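Rechercher sur le carnet... OK

24/06/2025
Par Daiane Marinho

Atelier de cartographie des négociations, suite. Repris le corpus des communiqués de Trinau : 2793 documents au total, dont 2040 datés de façon sûre. Les autres restent dans le dossier « à vérifier ». Oğuzhan a comparé les versions anglaise et turque des déclarations conjointes sur le cessez-le-feu. Dans 11 cas, le mot « engagement » est rendu par un terme plus faible en turc. À coder à part, pas comme une erreur de traduction.

Discussion assez longue avec Gönül Tuncer sur la variable « médiateur ». On avait mis dans la même case l'État hôte et l'État qui préside les séances. Pour les pourparlers de Fendcombe ça ne change rien, pour ceux de Zendunville ça fausse tout : le pays hôte n'a jamais pris la parole en plénière. Deux colonnes désormais. Keegan refait la grille ce soir.
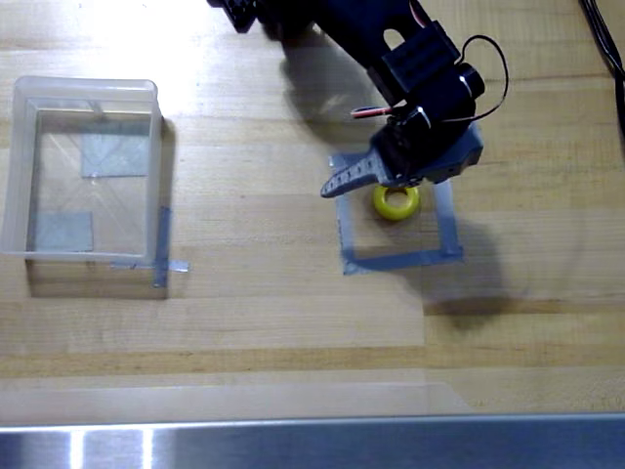

Reste le problème des rencontres non annoncées. Le fonds Walczak en mentionne trois, sans compte rendu, avec seulement les listes de délégués. Hatice Kahraman propose de les garder dans la chronologie mais de les exclure du calcul des délais entre deux sessions. D'accord pour l'instant. Je note quand même que si on les inclut, l'intervalle moyen baisse nettement et la « pause » de l'hiver disparaît presque. Le dire dans la note de méthode.

Script de dédoublonnage relancé après correction des accents. Il fusionnait encore deux délégations dont les noms ne diffèrent que par une cédille. Réglé à la main, voir l'onglet « noms ».

À faire :
- relire les annexes sur les zones tampons (Gönül)
- demander à Trinau les procès-verbaux manquants, en copie à Oğuzhan
- reprendre le codage des déclarations unilatérales, pages 3 et suivantes
- première version de la note de méthode avant septembre

Keegan signale que l'ancienne grille est toujours ouverte en écriture sur le disque commun. Ne plus rien y saisir.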